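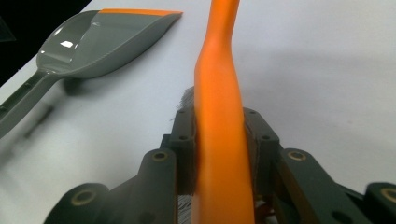 Gomadis scoop and brush, grey and orange, on a white tabletop.

Gomadis Bench Scoop and Brush

Supplied by Hisbridge. Bench and counter cleaning range.

Overview

The Gomadis bench scoop and brush is a two-part hand set for clearing dry debris from worktops, benches, shelving and drawer bases. It is sized for flat surfaces at working height. For floors, see the Quezada long-handled range.

The scoop is a grey plastic moulding with a wide, shallow bowl and a squared-off front lip. A thin orange strip is set along the rim at the leading edge. The handle is flat and lightly ribbed, with a row of small round holes or dimples (depending on the production run) along its length, and narrows where it meets the bowl. The brush has a smooth orange plastic handle and grey bristles.

Typical applications

Crumbs, flour and dry ingredients on preparation tables
Paper dust and trimmings on packing benches
Swarf-free workshop benches: sawdust, sanding dust, offcuts of tape and cable tie
Potting compost and seed trays
Drawer and cupboard interiors before relining

Not suitable for hot ash, broken glass, metal swarf, solvents or standing liquid. Small amounts of damp material can be lifted with the scoop alone. Do not use the brush on grease.

Scoop

The bowl walls are curved and polished so that fine powder slides out when the scoop is tipped. The flattened lip should sit in full contact with the surface along its width. If powder passes beneath it, lower the handle slightly until the gap closes. Lifting the handle too far raises the rear of the bowl and shortens its usable depth.

The bowl is shallow. Overfilling causes spillage at the sides before it causes spillage at the back, so empty when the load reaches the shoulder of the side wall.

The ribbed handle gives grip with dry or gloved hands. It is not intended as a lever. Do not use the scoop to scrape off hardened adhesive, paint or dough; a bench scraper from the Gramodberg range is the correct tool, and damage to the lip from scraping is excluded from the guarantee.

Brush

The brush handle is wider and rounded through the middle and lower sections and tapers towards the end, with a slight curve. It can be held in either hand.

Bristles are medium-soft. They will move granular material and most fine dust on a smooth matte or gloss surface. On textured surfaces use short overlapping strokes towards the scoop. Long strokes tend to flick lighter particles past the lip.

New brushes may shed a few loose fibres. Strike the head gently against the inside of a bin before first use and comb through with the fingers. For food preparation areas, wash and dry the set before it is put into service.

Specification

Set contents: 2 pieces (scoop, brush)
Scoop material: moulded plastic
Scoop colour: grey, orange strip at rim
Brush handle: moulded plastic, orange
Bristles: grey
Overall length of scoop: 26 cm
Finish, bowl interior: gloss
Finish, scoop handle: ribbed
Dishwasher: scoop only, top rack
Pack quantity: single set or carton of 5 sets

Dimensions are nominal. Slight variation in shade between the orange of the brush handle and the orange of the scoop strip is normal and is not treated as a fault. The parts are moulded separately.

Cleaning and care

Scoop. Wash in warm water with ordinary washing-up liquid, rinse, and leave to drain lip down. The handle holes can trap flour and fine dust; clear them with a bottle brush or a wooden cocktail stick. Abrasive pads will dull the gloss and make powder cling to the bowl.

Brush. Shake out after each use. Wash by hand in lukewarm water, working the bristles with the fingers. Rinse until the water runs clear, shake, and dry on its side. Standing the brush on its bristles while wet will set them at an angle. Bristles that have splayed slightly can sometimes be recovered by wrapping the head in damp paper towel overnight.

Replace the brush when the bristles no longer spring back or when discolouration does not wash out. Replace the scoop when the lip is chipped or no longer sits flat.

Storage

Store dry, away from direct heat. The set can be kept in a drawer or laid flat on a shelf. Avoid placing weight on the bristles. Where sets are used in more than one area, label the handles by area and keep them apart. A permanent marker holds well on the flat of the scoop handle; on the brush, use a tag or tape, as marker wears off the smooth surface.

Spares

The brush is available separately. Scoops are not sold singly except in cartons of 5. Brushes from the earlier Gomadis set with the straight handle may be used with this scoop, although the head is narrower and will need an extra pass across the lip.

Guarantee

Two years against faults in moulding and bristle fixing, from date of delivery. The guarantee does not cover bristle wear, heat distortion, staining, or lip damage from scraping. Retain the delivery note. Claims should state the carton reference and include a clear photograph of the fault.

Ordering and delivery

Single sets are sent by post. Cartons are sent by carrier and need a signature. Mixed cartons with Quezada or Gramodberg items can be made up on request, but carton pricing applies only to full cartons of one product. Unused sets may be returned in original packing. Sets that have been washed or used cannot be accepted back unless faulty.

The packaging changes in September to a plain card sleeve. The product is unchanged and both types of packaging may be supplied until existing stock is used up.

Page last revised 20 Apr 2024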